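Home | Entertainment | Style | Weddings | Interviews | Contact

Print this article | E-mail to a friend

Fatemeh Ghasemi on dressing a television wedding

The wedding special that closed the most recent season of the reality series Flandberg drew considerable comment for a single garment: the bride's hand-beaded veil, which required two attendants to carry it into the hall. Its designer, Fatemeh Ghasemi, met with this publication on a Friday morning to discuss the commission.

Ms. Ghasemi confirmed that the veil carries 1298 glass beads, each sewn by hand at her Wodau studio. The original drawing called for 1313. "We removed fifteen at the last fitting," she said. "They were catching on the bride's earrings, and I was not prepared to have her turn her head on camera and lose one."
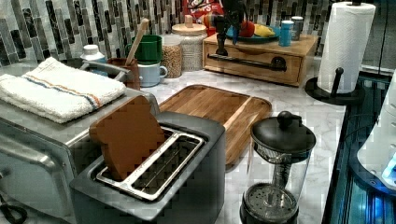
A commission under observation

The production company, Dixit, approached the studio in April. Under the terms of the agreement, two of the fittings were filmed and the remainder were private. Ms. Ghasemi stated that she had insisted on this arrangement. "A client must be able to say that she dislikes a sleeve," she said. "She will not say so with a microphone clipped to it."

The bride's first request was for a gown in deep burgundy. This was set aside in favour of ivory after consultation with her mother, although the burgundy was retained for the lining. Viewers saw the colour only once, during the first dance.

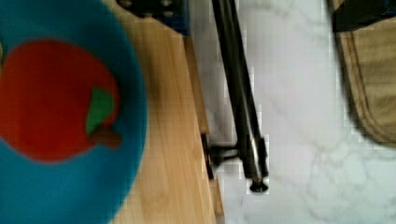 Asked whether the televised format had influenced the silhouette, Ms. Ghasemi acknowledged that it had. Studio lighting flattens heavy satin, she explained, and the skirt was recut in a lighter cloth at the studio's own expense. The work added 100 hours to the schedule. "I have been asked whether I resented it. I did not. The first skirt was wrong and I should have known it sooner."

She declined to discuss the fee, or the seating dispute that occupied much of the broadcast.

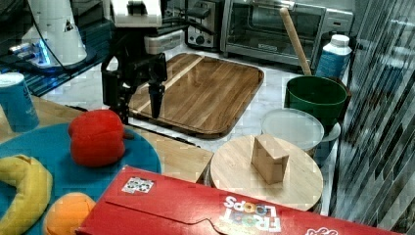

Reading time: 2 minutes

Since the special aired, the studio has received 600 enquiries, a number of them requesting an identical veil. Ms. Ghasemi has refused each of these. The original remains the property of the bride and is to be shown at the Fotonwood gallery, where it will be displayed at its full length.

Ms. Ghasemi has not been engaged for a further season and indicated that she would consider the matter carefully if asked. Her present commissions are for private clients. "One of them is marrying in a garden with twelve guests," she said. "She wants pockets."

Contact us | Copyright, all rights reserved | Back to top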